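Vernberg 54 Work Table, reviewed by Mebrat Chala
4 August 2022

I needed a plain white table for the back room, something I could sort small parts on and wipe down at the end of the day. The old one was a hand-me-down desk with a dark top, and anything black that landed on it was gone until I ran a palm across the whole surface. The Vernberg 54 was the third table I looked at and the only one I could get delivered in July.

It comes flat in a single carton. The top is 54 inches wide, with four legs, two rails, and a bag of bolts. The instructions are one folded sheet with drawings and no words. They're fine except for step four, where the rails are drawn the wrong way around. If the holes face outward when you get there, flip them. Assembly took me about 50 minutes working alone. A second person would help when you turn it over.

The supplied hex key is soft. I rounded off one corner of it on the second leg and switched to my own.

The surface is what I bought it for. It's a flat white with very little shine, so an overhead light doesn't bounce back at you. Small pieces show up well on it, yellow and red ones especially. Clear plastic is still hard to find, but I don't know of a table that would fix that. 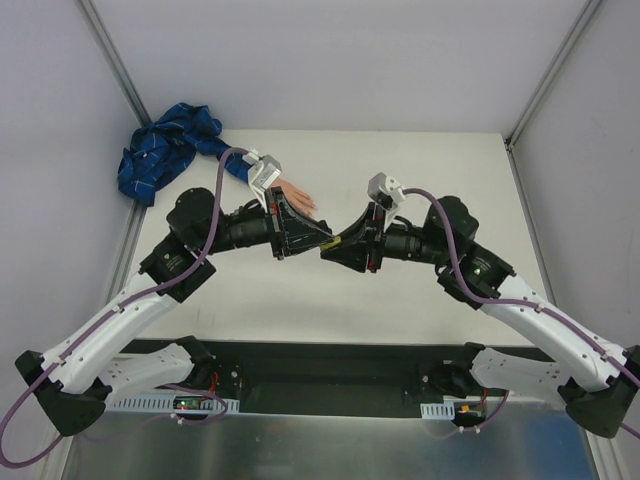

Cleaning is easy so far. Pencil comes off with a damp cloth. Ballpoint needs a little dish soap. I left a ring of wood glue overnight and it lifted with a plastic scraper the next morning. Permanent marker left a faint gray line that I can still see if I look for it. Vernberg says not to use anything abrasive, and I haven't.

It's steady enough. There was some side-to-side movement the first week, and tightening the leg bolts again took care of most of it. The feet adjust, but only a short way, so a badly sloped floor would be a problem. The listed load is 230 pounds spread evenly. I haven't tested that and don't plan to.

The edges are my main complaint. The front one is square and fairly sharp, and it presses into your forearms after an hour or so. Mulugeta Gidey has the Kodau table, and its front edge is rounded over. I tried his for an afternoon and it was more comfortable – but the Kodau costs 100 dollars more and the top is glossy.

There's no drawer and no cable hole. Fokar sells a clamp-on tray that fits under the rail with a little room to spare, and I've been using one for tweezers and tape.

I'd buy the Vernberg again for the top alone. If you mostly write or type, get something with a softer edge.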